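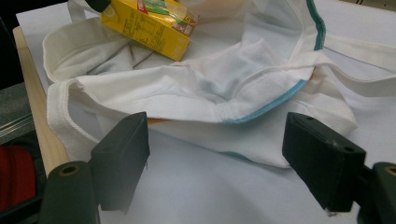
I want to start with a rule that got me into more arguments than any other in this project, and it's a rule about when a demonstration is allowed to begin. Our first handbook at Clalden said, more or less, "reset the objects, then record." That was it, one line. So people reset the objects, each in their own way, and then we spent most of February wondering why the policies trained on one person's episodes fell apart on another's. Take the tote bag in Figure 1. It's lying crumpled, the yellow juice carton is inside the opening, one handle curls out to the left and the other runs off flat to the right, and the two fingers of the hand-held gripper are wide apart in front of it. Is that a valid start? Under the old handbook, sure, why not. Under the one we use now there are things I'd want written down before I said yes, and most of this section is about what those things are and how we ended up with them.

Figure 1. Tote bag and juice carton on the covered work surface, seen from the hand-held gripper with both fingers in view.

4.1 Start states for soft objects

Rigid objects are easy to write rules for. You give a spot on the table and an orientation, you allow a bit of slop, and you're done. Cloth laughs at this (I mean that fondly, I've come to like working with bags!). My first try at a rule for totes asked the operator to match a reference picture, and Nidia Tamayo, who ran the collection shifts with me, came back after one Monday and told me flatly that it couldn't be done. She was right. You can spend ages pinching folds into place and the bag still slumps into whatever shape it likes.

What we settled on is a description in terms of features a person can check at a glance. For an open bag we ask for the direction the opening faces, whether the rim can be followed by eye along its near side, and where each handle lies relative to the body. The colored edge binding helps a lot with the rim check, and I'd recommend a trimmed bag to anybody setting up something similar, at least for the early rounds. Folds in the body are free. We don't ask for them, we don't record them, and we don't want them tidied. If the operator smooths the bag before every episode, you've taught the policy about smooth bags and you'll find that out at the worst possible time.

The handles turned into their own sub-rule. A handle lying across the opening changes the task, so that start gets its own tag, "strap over rim," and goes in a separate batch. A handle off to either side is fine as it falls. Houshang Ghasemi wanted a third tag for handles folded under the bag, and I resisted it for weeks on the grounds that operators were already juggling enough tags. He has since collected a set of failures that makes me think I should have listened, and the next version of the handbook has his tag in it.

4.2 What has to be in view, and what may be

Our second rule concerns the camera on the gripper. Both fingertips must be visible at the start of each episode, and the target object must be at least partly visible between or beyond them. "At least partly" took some haggling. We began by asking for the whole object, and for a carton on a bare table that works nicely. For a carton in a bag it pushes people into lifting the tool very high and starting from a pose they would never use in real work, and then the first second of every episode is the same odd swoop downward. So we dropped it.

Background is the part where I've changed my mind the most. I used to be strict. I wanted the white cover to fill the view, everything else off the bench, no exceptions. Kerstin Nyberg, who evaluates the trained policies over at Turton and so lives with the results, pointed out that her benches have boards and hardware along the sides and that she wasn't planning to move any of it for me. Fair enough! The present rule leaves the borders of the bench alone and protects only the working area, meaning the part of the cover that the fingers may pass over on the way to the object. Nothing that isn't named in the task card goes there. Outside it, let things be as they are.

4.3 Fingers and mounts

Before each session the operator opens and closes the gripper fully, looks at the contact faces, and checks the fasteners at the mounts by hand. Worn edges on the finger blocks are acceptable. Loose fingers aren't, and neither is anything sticking out far enough to catch a thread, which matters much more with fabric than it ever did with boxes. We had one session where a finger had crept out of line over the course of the morning, and by the time Rostam Golestani caught it we had to pull 26 episodes. They weren't deleted, by the way. Pulled episodes keep their number and get a reason code, and I'd argue for that practice with anyone who'll sit still long enough.

The start opening is fixed too: fingers fully apart unless the task card says otherwise. Some of our faster operators like to pre-shape, closing partway to match the carton before they move. It's a perfectly sensible habit for a person and a headache in the data, and it took a few friendly reminders to shake.

4.4 Trying the rules out

We compared the old handbook and the new one on the same bag task, with 600 episodes under each and the same eight operators. Each operator had six task cards to work from, and cards were shuffled between sessions. Bijan Nouri did the review pass without knowing which handbook an episode came from, using the checklist from our Brirkar tool, and marked every start state as clear, unclear, or wrong.

I'll be upfront that this was a check on whether people could follow the rules, and it says little about how much better a policy gets. The disagreements were the interesting part for me. Most of the starts Bijan marked unclear under the new handbook came down to the near side of the rim being hidden by the operator's own approach angle, so the bag was fine and the tool was in the way. We've added a line asking operators to pause with the fingers in front of the bag before moving in. Several of them grumbled that it breaks their rhythm, and I haven't found a wording they like yet. The Xue variant of the handle, with its longer grip, seems to make the pause less annoying, but only two people have used it so far and I wouldn't build a rule on that.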